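Ticket 361 - worktable paper staining / tape lines
Status: open
Site: Iltley prep room
Priority: low-ish

7:40 am - Kraft paper on the big table marked again. Faint dark patches near the middle, few more out on the right half. Scuffs too. Blue tape grid looks ok from where I'm standing, didnt check every corner.

8:15 - Tried dry cloth first. Nothing. Damp cloth made the paper go fuzzy so stopped. Do NOT use spray on this stuff.

9:05 - Asked Dulari re replacement roll. 4 day wait, and the wider one is on backorder. Going with standard width, will overlap under a tape line.

11:20 - Guessing lemon juice for some of it. Can't prove that. Slices should stay on the wooden board, yellow knife goes back on the board as well - not on the paper. Put a note by the window, it fell down, put it up agian.

1:30 pm - Cleltell tape test on a scrap: lifts clean if you pull slow. Pull fast and it takes the top layer of paper with it. So slow.

Next: leave paper as is till the roll gets here, then redo the whole top in one go. Tape lengthwise first, then across. Current state of the table below.

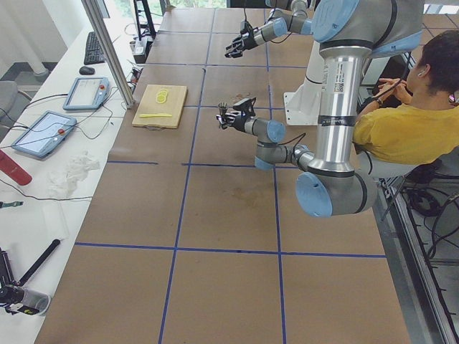 Will update when the roll ships. Keep ticket open pls.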